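Toom Push-Button Sorting Cell - Demonstration Unit
Part no. 2068

The Toom cell is a two-arm bench arrangement for handling small switchgear. It is shown to visitors at the Jorna open day in June and can be booked for a closer look on any Tuesday outside that period. Sessions run for 2 hours and are taken by Sheldon Nguyen or Mali Craddock.

The demonstration task is tray-to-tray transfer. Panel push buttons in yellow, red and green start in the blue tray, fitted to their switch bodies. The red tray is the destination. Each arm carries a black gripper, and the colour of the cap is the only thing the operator specifies. Terminals face in whatever direction the part was set down, so the grasp is planned on the housing and the cap is left alone.

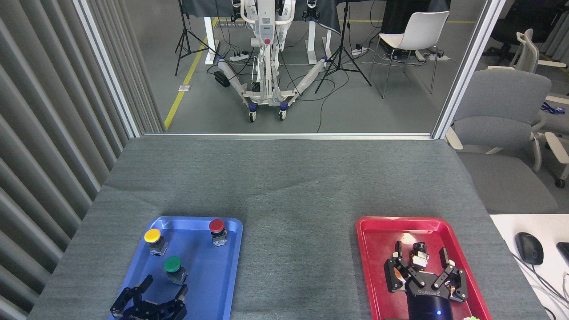 Kristof Wouters asked at the last session whether the cell would cope with caps of the same colour but different diameter, as his own panels use both. Sheldon Nguyen's reply was that it will, provided each size is taught separately.

Teaching takes 3 passes per part. A pass can be stopped and restarted without losing the earlier ones, and the controller keeps up to 200 stored parts before the oldest has to be archived. Grip force is set per part. Too high a value marks a glossy cap, and visitors are welcome to try this on the scrap parts supplied.

The work surface is covered in grey fabric. Hard benchtops were trialled and dropped - switch bodies skated when a finger touched them off centre.
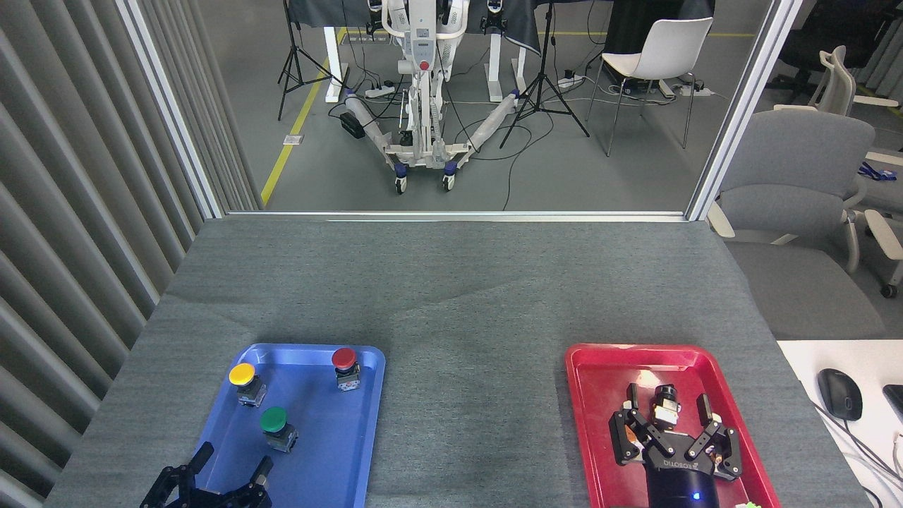
Trays are moulded plastic with a raised rim and are sold singly. Other colours can be ordered through Ovov, our distributor, but the vision settings will need to be redone for any colour not in the standard pair.

What visitors should bring: closed shoes, and up to 2 sample parts if a trial is wanted. Live or wired components can't be accepted. Samples heavier than a standard panel switch should be discussed with Mali Craddock before the visit.

Bookings and spare trays: Jorna demonstration desk, weekdays until 3 pm.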